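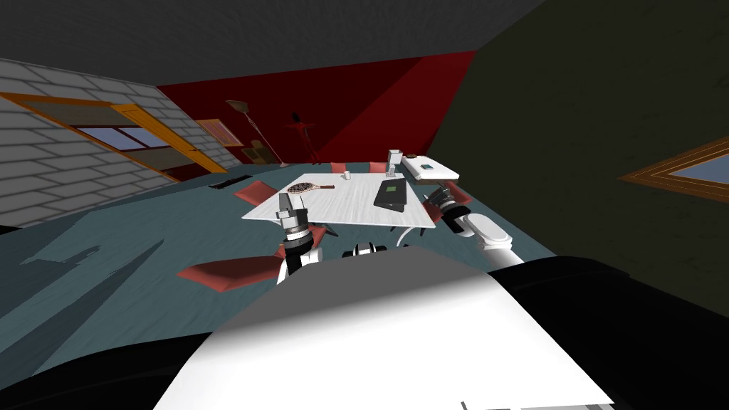 The simulated room as the robot sees it, with both grippers close to the table.

I came to the open day at Muvus expecting noise and moving metal. Most of the afternoon I stood before a screen. The company, which has its workshop on the upper floor of an old textile building in Kiltance, now does a large part of its training in simulation, and in November it let the public look at this work for the first time.

The program is called Endomum. It builds a room, puts a two-armed robot inside, and asks the robot to handle the things on a table. A white cup, a tennis racket and a laptop share the tabletop, with red chairs on all sides. The engineers told us that each layout is run 500 times with small changes of light and position before it goes to a real machine.

Visitors could take the controls for a short turn. My own turn was not a glory. The room leans strongly to one side in the robot's view, and my hands wanted to correct it – the engineer beside me advised to look only at the fingers of the gripper and forget the walls. A girl after me needed much less advice.
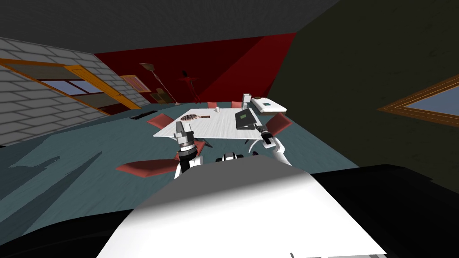

The laptop problem

Of all the objects, the laptop gives the team the most work. A cup has one good place to hold it, but a laptop has a hinge, and the screen changes its angle when it is pushed. In the last series they recorded 898 attempts with it, and 240 of them were put aside for study by hand. 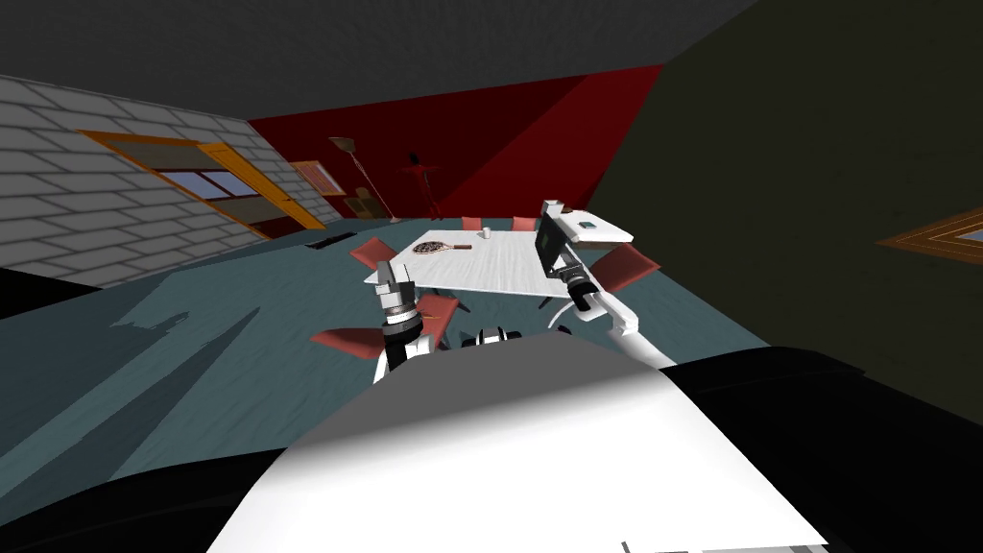
I asked how they choose which attempts deserve this study. The answer was patience: two people sit with coffee and watch them at slow speed, and they write down the moment when the arm begins to hesitate. Their notes go next to the Huenchumán laboratory, a partner of the company, where the same table stands in a real room. The next open day is planned for spring, and Muvus hopes to show both tables together.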